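Back to walking, sort of

So. July. Finally quit driving to work. The car needed a new clutch, the garage in Trunville wanted silly money, and I figured my legs still work fine. It's 2 miles each way. Not heroic.

First week was bad. Wrong shoes, bag too heavy, got in sweaty and cross. Bought a cheap backpack from Sekeo, the gray one, and left a spare shirt in my desk drawer. Better after that.

What I didn't expect was how much I'd like the boring bits. No podcasts anymore, just walking and thinking about dinner. Or not thinking. I've started sleeping thru the night again too, which I hadn't done since the Zetden job.

Some paved path, patches of light and shade: 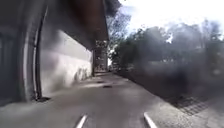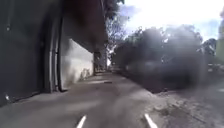 Stuff I'd do differently

Shoes first. Get them half a size up, my feet swell in the heat and I lost a toenail finding that out. Gross, sorry.

Leave ten minutes earlier than you think. I was late twice and ended up jogging past the Queiroz bakery with my lunch banging around in the bag. Soup. Never again with soup.

Skip the step counter. Mine said 98 one morning when I'd already done the whole walk, so it lives in a drawer now. Don't miss it.

Rain plan: still dont have one. There's an umbrella at work and none at home, so that's going great. Might look at ponchos this weekend if they're under 100 bucks, and they'd better be.

Clutch still isn't fixed btw. Will probaly sort it before winter. More when I've got the rain thing figured out.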